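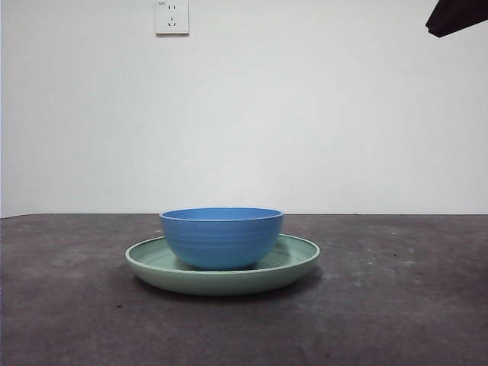 What do you get if you lay the table with just one bowl and one plate per person? A place setting that suits soup, salad or porridge, and takes up hardly any room in the cupboard.

Homeware shop Jodia is giving the idea a whole window this month, and it's a cheerful sight! The display opened on 2019-12-02 with 400 bowls and plates in blues and soft greens, all sold singly so you can mix them as you like. A blue bowl on a pale green plate is our favourite pairing by a mile – fresh, simple and lovely on a grey tabletop.

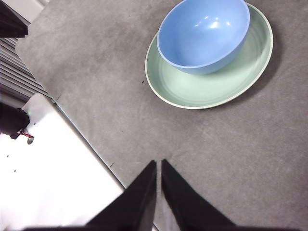

The shop has also put out a basket of odd pieces for anyone who has broken one and wants a match, which is such a good thought. Lullard, the café next door, is joining in and will serve its lunchtime soup on the same pairing all week. The window stays up until June – plenty of time to go back for a second plate.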